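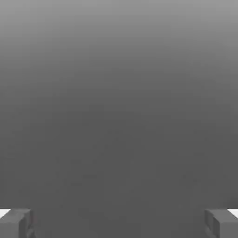

Ashton Dunstan did not want the part at first, and told the director so during a phone call that lasted 48 minutes. A comedian who plays a grieving father, he argued, will hear laughter in the wrong places.

The director, Polishchuk, waited one week and called again. By December the two were rehearsing Silleo in a cold hall near the harbour, and Dunstan had stopped shaving.

Most viewers know him from the sketch show Prerkine, where he played the nervous bus driver for three seasons. The role made him popular, but it also closed some doors. Producers sent him only drivers, waiters and foolish uncles. He accepted many of them – he had a rent to pay – and he does not speak badly of those films today.

Silleo is a different kind of work. It runs 141 minutes, and his character is silent for the first 30. Dunstan learned to repair fishing nets for it, and he says his fingers were more tired than his voice. Polishchuk shot the long kitchen quarrel in one take and refused to do a second, although the actor asked for it twice.

Oranar, the company behind the film, will open it in 90 cinemas this spring. After that Dunstan returns to comedy, with a small part as a dentist in a family film. He has already read the script to his mother on the telephone, and she laughed at the dentist's first line.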